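Home | For Schools | Young Makers | Find Out More | Contact

Sorting Before Building: How Small Parts Are Kept in Order

Many of the things in your home have small parts hidden inside them. A fan, a toy car and an electric toothbrush each need something to make them move, something to control the movement, and something to carry the electricity from one place to another. Before any of these things can be put together, the parts must be sorted.

Sorting means putting things that are alike in the same place. You may have done this with building bricks, coloured pencils or socks. People who work with electrical parts do the same, and they do it with care, as many of the parts are very small.

What are the parts called?

A motor is a part that turns. When electricity flows through it, a rod in the middle spins round, and the rod can be joined to a wheel or a blade. Small motors are often shaped like a short tube.

A circuit board is a flat piece of stiff material with many smaller parts fixed to it. Thin metal paths on the board join these parts together. Some of the parts look like tiny tins. They are called capacitors, and they store a little electricity until it is needed.

A wire harness is a group of wires kept together as a set. Each wire has a coating of plastic. The coating may be blue, white, red or another colour, so that a person can tell one wire from the next.

A connector is a small plug at the end of a wire. It fits into a socket of the right shape and size.

Bins, a tray and a table

Wide, shallow bins are useful for this work. A person can see to the bottom of them, and the raised sides stop the parts from rolling away. A bright colour helps too, because dark wires and silver motors show up well against it.
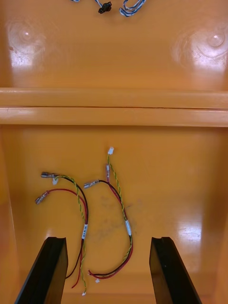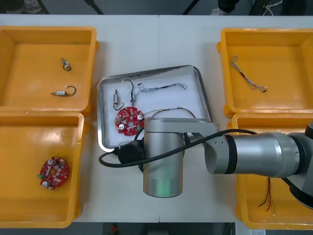 Motors and red circuit boards have separate bins in the next picture.
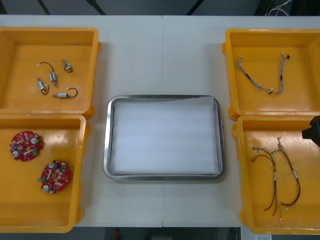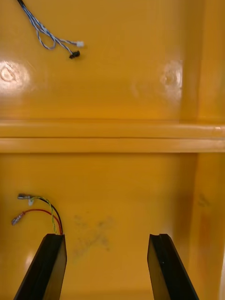 When all the parts of one kind are in one bin, a worker who needs a motor knows where to look. It is also easy to see when a bin is nearly empty and more parts must be fetched. In a large workshop there may be 3000 parts on the shelves, and a single motor in the wrong place could take a whole morning to find.

A tray has a different use. It is a good place to gather a mixture of parts for one job. A lining of paper or soft material protects them from scratches and makes them less likely to slide when the tray is carried.

Why do wires get into a tangle?

Wires bend easily, and they tend to keep the shape in which they were stored. If they are dropped into a bin in a heap, the loops catch on one another. The plugs make this worse, for they act like little hooks. A tangled harness should never be pulled hard. Hold it gently, find one end and follow it back through the loops.

Try sorting for yourself

Timothée Lebrun, who prepares the Imby activity sheets for schools, suggests the following task. It needs 2 people and no electrical parts.

Ask an adult for a mixture of buttons, paper clips and lengths of string. Place 3 shallow boxes on a table and decide together what each box is for. One person sorts while the other keeps time. Then mix everything up again and change places.

When both of you have had a turn, sort the same things in another way, such as by colour or by size. Talk about which way was quicker.

Please remember that real electrical parts should be handled only with an adult's help. Never open anything that is plugged in.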